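Could Tag Be in the Olympics?

You have probably heard a grown-up say that any game can be an Olympic sport if enough people play it. Don't believe that too fast. 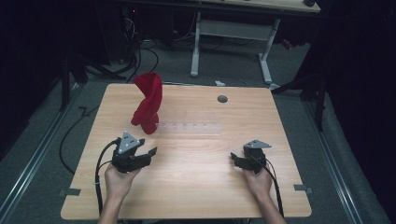

Think about tag. Kids play it all over the world, so it sounds like an easy yes. But whose rules would we use? In some yards you can't tag back. In others there's a "base" where you're safe. Before a game can go to the Olympics, players in many countries have to agree on one set of rules. Try getting 19 kids at recess to do that!

Fans of chase games say theirs are fast and fun to watch. Maybe so. Coach Solange Arruda runs 60-second tag matches at her gym, and she wants them in the Games. Of course she does – it's her sport. Ask her who would pay for the referees.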